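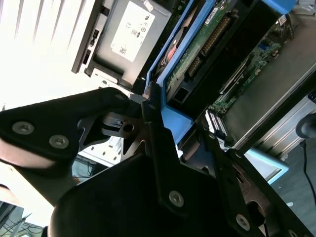
Dá para limpar o computador por dentro sem desmontar tudo?
Dá sim, e é o que eu faço quase sempre. Tira a tampa lateral, solta o pó com pincel, sopra, arruma os cabos e fecha. Desmontar placa e processador só quando tem problema de temperatura.

Limpeza de gabinete, versão rápida
Por Lino Piras

Escrevendo correndo, entre uma máquina e outra. Serve para desktop comum, torre. Servidor pequeno também, mas aí avise quem usa antes de desligar, por favor. Notebook é outra história, não vou tratar aqui.

O que separar

Chave Phillips média. Pincel macio, de cerda seca, limpo (pincel velho de tinta não). Soprador de mão ou lata de ar comprimido. Pano de microfibra. Álcool isopropílico, se for mexer em contato. Um potinho para os parafusos. Abraçadeiras de velcro para os cabos — as de plástico funcionam mas depois você vai ter que cortar, e cortar plástico com alicate do lado de um cabo de dados dá medo.

Eu uso um pincel da Ferri que já está comigo faz tempo. Qualquer um macio resolve.

Aspirador de pó doméstico: não. Estática no bocal, e a sucção leva parafuso embora. Já procurei parafuso dentro de saco de aspirador. Uma vez basta.

Antes de abrir

Desligue pelo sistema. Desligue a chave da fonte. Tire o cabo da tomada. Segure o botão de ligar uns segundos para descarregar o que sobrou.

Tire foto da traseira com o celular antes de soltar os cabos. Parece bobagem até a hora de religar o som na entrada errada.

Mesa firme, luz boa. Se der, perto da janela, de dia. Tapete e carpete, evite. Encoste a mão na carcaça de metal antes de tocar em qualquer placa, e repita de vez em quando.

Abrindo

Na maioria das torres são 2 parafusos atrás, no lado da tampa. Solte, puxe a tampa para trás, ela desliza. Se não deslizar, não force: procure uma trava ou um parafuso escondido. No gabinete da Carmela Zanetti, um Sornerska antigo, a trava ficava por baixo do painel frontal e perdi um tempão até achar.

Deite a máquina de lado, com o aberto para cima. Fica bem mais fácil de trabalhar e nada fica pendurado.

Tirando o pó

De cima para baixo. Primeiro as baias e os drives. O pó assenta na parte de cima das unidades, passe o pincel devagar e tire o grosso com o pano. Não precisa remover as unidades, só confira se os conectores estão bem encaixados depois.

Grades e painéis perfurados: pincel por dentro, sopro de dentro para fora. As aberturas pequenas entopem e ninguém repara, aí o ar não passa e a ventoinha grita.

Ventoinhas: segure a hélice com o dedo antes de soprar. Sempre. Girar no ar comprimido estraga o rolamento. Pincel em cada pá, dos dois lados se alcançar.

Dissipador do processador: sopros curtos, por entre as aletas. Se tiver uma manta de pó entre a ventoinha e o dissipador, aí sim vale soltar a ventoinha. O dissipador fica onde está, senão tem que trocar a pasta térmica.

Fonte: sopre pela grade e só. Não abra a fonte. Mesmo fora da tomada ela guarda carga.

Lata de ar sempre em pé. Virada ela cospe líquido gelado na placa.

Se o processador passa de 60 graus parado, com tudo limpo, desconfie da pasta. Assunto para outra pagina.

Cabos

Aqui é onde o pessoal desiste. Vá por grupo: os grossos da fonte primeiro, depois os de dados, por último os fininhos do painel. Junte os que vão para o mesmo lado, prenda com velcro na estrutura e deixe uma folga. Cabo esticado solta do conector com o tempo.

Nada encostando em ventoinha. Gire cada uma com o dedo para ter certeza.

Os fios do painel frontal (botão, luzes) — se não soltaram, não mexa. Se soltou algum, a posição está no manual da placa-mãe ou impressa na própria placa, em letra miudinha.

E aproveite para olhar os cabos de fora, atrás da mesa. Costuma ser o pior pedaço. Tire tudo, passe pano, devolva um por um, e o que não liga em nada vai para a gaveta.

Fechando

Ilumine lá dentro com uma lanterna e procure ferramenta esquecida, parafuso solto, pelo de pincel. Confira o potinho. Sobrou parafuso? Volte e ache o buraco dele.

Antes de por a tampa, ligue na tomada e veja se as ventoinhas giram, sem enfiar a mão. Girou, desligue, tire da tomada de novo, tampa no lugar, parafusos sem apertar demais.

Se ligar e não der imagem, quase sempre é memória mal encaixada. Tire da tomada, pressione o pente até a trava fechar dos dois lados, tente outra vez.

De quanto em quanto tempo

Casa sem bicho, uma vez por ano. Com gato ou cachorro, a cada seis meses. Máquina no chão junta mais pó do que em cima da mesa, então suba a sua se tiver espaço.

O Jagadeesh Sastry me escreveu perguntando se pincel elétrico vale a pena. Nunca usei, Jagadeesh. Se testar, me conta.

Próxima página: troca de pasta térmica, quando eu conseguir sentar para escrevr.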